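Lab walk-round, wet chemistry and materials side, Kuncombe building
Checklist with comments, September round
Walked by: Riet Coppens. Second pair of eyes: Ilse Van Wijk (joined from item 6, was teaching)

Key: OK / FIX / STOP. STOP means do not use till signed off. Comments are mine unless it says IVW.

1. Corridor and doors
Fire door, north end: OK. Closes by itself now.
Fire door, solvent store end: FIX. Wedged again with a box of gloves. Took the box. It's in my office, ask for it.
Emergency contact sheet on each door: FIX. Two labs still list people who left. Hydrate lab sheet has a phone extension that rings in the library.
Door windows not papered over: OK except the laser room, which is allowed.

2. Eyewash and shower
Eyewash, hydrate lab: OK. Ran clear, good flow both sides.
Eyewash, polymer lab: FIX. Left nozzle weak. Came out brown for a bit then cleared. Needs the weekly flush, log sheet has gaps.
Shower pull handle: OK. Space under it: FIX, a cart with rotovap parts parked there. Moved while I stood there, but it'll be back.

3. Fume hoods
Hood 1, OK.
Hood 2, OK but cluttered. If the back slot is blocked by bottles the reading on the front means nothing. Clear it down to what's in use.
Hood 3, FIX. Alarm muted with tape. Please don't. Call Verbruggen and have the sensor looked at, they have the service contract.
Hood 4, STOP. Sash won't stay up, drops a hand's width and then catches. Tag is on. The person who needs it for the chlorination can share hood 1, mornings.
Sash height sticker missing on 2 and 3. I have spares.

4. High pressure cell and gas lines
Biggest section this time, because of the new methane work.
Relief valve test tag in date: OK.
Pressure gauge zero: OK on the cell, FIX on the feed line, needle sits a bit above zero with everything vented.
Cylinders chained: FIX. One chain round three cylinders is not three cylinders chained. Top and bottom on each.
Regulator on the spare methane cylinder: STOP. Wrong thread with tape on it. Taken off and bagged. Whoever did this come and see me, not in trouble, I want to know where the adaptor came from.
Gas detector: battery OK, bump test OK, calibration sticker unreadable. Ploton will resend the certificate.
Long runs: the sheet on the rig says 720 hours max between leak checks. Run log shows over that for the last one. Nobody signed for the overrun. Leak check before restart please, soap solution and the detector, both, and write it down.
Shield in place while pressurized: was OK when I looked. The screws at the bottom are finger tight only. FIX.

5. Chemical storage
Acids and bases separate: OK.
Peroxide formers dated: FIX. THF bottle with no open date, furfuryl type ethers same shelf, also no dates. Test strips are in the second drawer. If you can't say when it was opened, don't distill it.
Trays under liquids: OK mostly. One cracked tray, polymer lab, bottom shelf.
Fridge: FIX. Inventory says 44 items, the list on the door was last edited by somebody who graduated. Go through it and match it. Unlabeled vials go to waste, no second warning.
Food in fridge: none found. Good.

6. Waste
(Ilse joined here)
Halogenated / non halogenated: OK, labels right way round this time.
Sharps: FIX, too full. Stop at the line.
Solid waste with solvent on it: open bag under the bench in the polymer lab. FIX. Lidded bin only, in the hood if it smells.
IVW: the pickup from Muvville comes early now, before 9, so waste has to be down the evening before. People keep missing it and then we store two rounds worth in a cupboard meant for one.

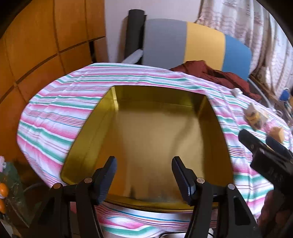 7. Glovebox and spin coating
Oxygen and water readings: OK.
Gloves: FIX, left one has a soft patch near the ring. Change before it goes. Spare pair on order.
Antechamber pump oil: dark. FIX.
Spin coater lid interlock: OK, tried it, stops when lifted.
Chlorobenzene wipes left on the hotplate next to the coater. Hotplate was off. Still no.
IVW: the hotplate display and the real temperature don't agree. Measured 23 degrees with the surface probe, display said something else entirely. Not a hazard at that end but I'd like it checked hot as well before anyone anneals on it.

8. Electrical
Portable equipment stickers: OK in hydrate lab, FIX for the older stirrers.
Extension cord into extension cord behind the GC: STOP. Unplugged the second one. GC itself is fine on the wall socket.
Chiller cable runs across the walkway, FIX, needs a cover or a longer route round the back.

9. People and paper
Induction forms: FIX, 2 missing, both summer students who stayed on. No form, no lab, sorry.
Risk assessment for the methane dissociation runs: there is one, it's decent, but it describes the old cell. Update volume and max pressure.
Lone working after 7 pm: sign-out book not used since spring as far as I can tell. Either we use it or we agree on somthing else.
Goggles: worn by everyone I saw in the hydrate lab. Polymer lab, less so.
Lab coats: OK.

Actions, short version
Hood 4 sash, Verbruggen, Riet to call
Regulator replaced, hydrate group, before any methane is opened
Leak check on rig, hydrate group, signed sheet to me
Cylinder chains, everyone with a cylinder
Fridge list, polymer group
Glovebox gloves and pump oil, Ilse
GC power, workshop, needs a proper socket put in
Door sheets, send me the right names and I'll print them

STOP items get looked at again as soon as you tell me they're done. FIX items I check on the next walk. Questions to me or Ilse, mail is better then phone this month.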